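공방 한쪽 구석의 장난감 부엌, 로봇 팔을 직접 만드는 사람을 만나다

2019년 10월 29일

공동 작업실 ‘쿨라(Kula)’의 문을 열면 3D 프린터 소리가 먼저 들린다. 목공 기계가 있는 방을 지나 안쪽으로 들어가면 전자 작업대가 나오고, 그 옆에 아이들이 가지고 노는 소꿉놀이 부엌이 놓여 있다. 이 부엌이 요즘 그의 작업 대상이다. 본업은 공장 설비의 배선 도면을 그리는 일이고, 로봇 팔은 퇴근 후에만 만진다. 이름은 싣지 않는 조건으로 인터뷰에 응했다.

그는 이 팔을 ‘이쿠르몬트(Ikurmont)’라고 부른다. 무슨 뜻인지 묻자 별 뜻은 없다고 했다. “검색했을 때 다른 게 안 나오는 이름이 필요했어요. 폴더 이름으로 쓰다가 굳어졌습니다.”

시작은 서랍이었다

처음부터 부엌을 생각한 것은 아니다. 처음에는 책상 서랍을 열고 닫는 장치를 만들려고 했다. 모터 하나와 줄로 당기는 구조였는데, 서랍이 조금만 비뚤어져도 걸려서 움직이지 않았다. 그는 서랍 레일을 고치다가 팔 쪽에 관심이 옮겨 갔다고 했다.

“레일을 바꾸면 해결되는 문제였어요. 그런데 레일을 바꾸고 나니까 할 일이 없더라고요. 그래서 팔을 만들기로 했습니다.”

첫 번째 팔은 집 베란다에서 만들었다. 관절을 합판으로 잘랐는데 여름이 지나면서 구멍이 헐거워졌다. 두 번째 팔부터는 출력물을 썼고, 소음 때문에 작업 장소도 이곳으로 옮겼다. 지금 쓰는 것이 그 두 번째 팔을 계속 고친 버전이다. 처음 출력한 부품 가운데 남아 있는 것은 받침판 하나뿐이라고 한다.

부품은 어디서 구하나

모터는 ‘슈클라(Shukla)’라는 작은 온라인 상점에서 산다. 배송이 느린 대신 기어만 따로 살 수 있어서 계속 이용한다. “모터가 고장 나는 경우는 드물어요. 대부분 기어 이가 나갑니다. 기어만 바꾸면 다시 쓸 수 있는데, 기어를 따로 안 파는 곳이 많아요.”

지금까지 교체한 기어를 버리지 않고 통에 모아 두었는데 모두 14개다. 손목 쪽이 가장 많다. 손목은 작은 모터를 쓰면서도 물건을 들 때마다 힘을 받는다. 그는 손목에 더 큰 모터를 넣어 본 적도 있다. 그랬더니 팔 끝이 무거워져서 이번에는 어깨가 버티지 못했다.

“한 군데를 키우면 그 앞에 있는 걸 다 키워야 합니다. 그래서 키우는 건 그만두고 들 물건을 가볍게 하기로 했어요.”

소꿉놀이 부엌을 들인 것이 그때다. 중고로 나온 것을 차에 실어 왔다. 음식 모형은 가볍고 떨어뜨려도 깨지지 않는다. 모양이 제각각이어서 잡는 연습을 시키기에도 알맞다고 했다.

케이블 이야기

인터뷰 중에 가장 길게 이야기한 것은 케이블이었다. 그는 본업에서도 배선을 다루는데, 움직이는 물건의 배선은 전혀 다른 일이라고 했다.

“도면에서는 선이 가만히 있잖아요. 팔에서는 선이 같이 움직입니다. 짧으면 당겨지고 길면 걸려요.”

처음에는 선을 전부 팔 안쪽으로 넣었다. 보기에는 깔끔했지만 팔꿈치가 접힐 때마다 피복이 눌렸고, 몇 주 뒤에는 신호가 끊겼다. 끊긴 자리를 찾느라 팔을 통째로 분해해야 했다. 그 뒤로는 여유를 두고 바깥으로 뺐다. 미관은 포기했다. 대신 점검이 쉬워졌고, 선 하나를 바꾸는 데 나사 두 개만 풀면 된다.

타이로 묶는 위치도 여러 번 바꿨다. 관절에 너무 가까우면 묶은 자리가 꺾인다. 지금은 관절과 관절의 중간쯤에 묶고, 타이를 끝까지 조이지 않는다.

프로그램은 단순하게

제어 프로그램에는 ‘트라스타우(Trastau)’라는 이름을 붙였다. 자세를 하나씩 저장해 두고 순서대로 불러오는 방식이다. 팔을 손으로 움직여 원하는 위치에 놓고 버튼을 누르면 그 자세가 기록된다. 그는 이 부분을 거창하게 설명하고 싶어 하지 않았다.

“녹음기 같은 겁니다. 녹음하고 틀어요. 물건이 옮겨져 있으면 그냥 허공을 잡습니다.”

물건의 위치를 스스로 찾는 기능은 아직 없다. 시도는 했지만 조명이 바뀔 때마다 결과가 달라져서 접어 두었다. 작업실은 여러 사람이 같이 쓰는 곳이라 불을 마음대로 켜고 끌 수 없다. 물건을 놓는 자리를 미리 정해 두는 지금 방식으로도 손가락과 관절을 시험하기에는 충분하다고 했다.

그는 동작마다 성공과 실패를 공책에 적는다. 평평한 판 위의 블록을 집는 동작은 성공률이 95퍼센트까지 올라왔다. 냄비가 들어가면 숫자가 뚝 떨어진다. 정확한 값을 묻자 아직 남에게 말할 만큼 횟수를 채우지 못했다고 답했다.

냄비가 어려운 이유

냄비는 벽이 있다. 판 위에서는 손가락이 옆에서 들어가도 되지만 냄비 안의 물건은 위에서 내려가야 잡을 수 있다. 손가락을 벌린 채로 내려가면 테두리에 걸리고, 오므린 채로 내려가면 물건 위를 누르게 된다. 그는 내려가는 동작을 두 단계로 나눴다. 테두리보다 조금 높은 곳에서 한 번 멈추고, 거기서 벌리는 폭을 맞춘 다음 마저 내려간다.

“사람은 안 보고도 하는 일이에요. 저도 설거지하면서 그릇 안에 손을 넣을 때 폭을 계산하지는 않으니까요. 팔한테는 하나하나 정해 줘야 합니다.”

손가락 안쪽의 홈도 냄비 때문에 다시 팠다. 매끈한 손가락은 모형이 조금만 기울어도 미끄러졌다. 홈을 깊게 파면 잘 잡히는 대신 놓을 때 물건이 따라 올라왔다. 지금 쓰는 깊이는 그 중간이다. 고무를 붙이는 방법도 있지만 접착면이 자꾸 밀려서 쓰지 않는다.

레인지 모형 위의 냄비도 문제였다. 가벼워서 손가락이 닿으면 같이 밀렸다. 바닥에 양면테이프를 붙이자는 의견도 있었는데 그는 붙이지 않았다. 밀리지 않게 내려가는 동작을 만드는 편이 연습이 된다고 보았다. 초록색 블록을 기준 물건으로 삼고 같은 동작을 되풀이하면서 내려가는 속도를 조금씩 줄여 왔다.
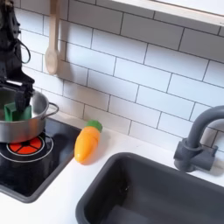 다음 계획

12월에는 쿨라에서 회원들이 각자 만든 것을 꺼내 놓는 자리가 있다. 그는 그때까지 냄비에서 물건을 꺼내 싱크대로 옮기는 동작을 완성하고 싶어 한다. 지금 자세 기록으로는 중간에 한 번 손으로 고쳐 주어야 한다. 어깨가 돌아갈 때 팔이 처져서 높이가 달라지는 탓이다. 스프링으로 무게를 받쳐 줄 생각이고, 스프링은 이미 주문했다.

비용은 따로 정리하지 않는다고 했다. “합계를 내면 그만둘 것 같아서요.”

비슷한 것을 만들어 보려는 사람에게 권할 것이 있는지 물었다. 그는 잠시 생각하다가 손가락부터 만들라고 했다. 받침과 어깨부터 만들면 팔이 다 서기까지 잡아 볼 수 있는 것이 없어서 지루하다는 것이다. 손가락은 책상에 고정해 놓고도 시험할 수 있다. 모터는 같은 것으로 여분을 사 두고, 나사는 규격을 하나로 통일하라는 말도 덧붙였다. 그는 규격을 섞어 썼다가 육각 렌치를 찾는 데 시간을 많이 썼다고 한다.

이쿠르몬트의 도면은 아직 공개하지 않았다. 손목 부분을 한 번 더 고친 뒤에 올릴 예정이며, 트라스타우의 코드도 그때 같이 올린다고 했다.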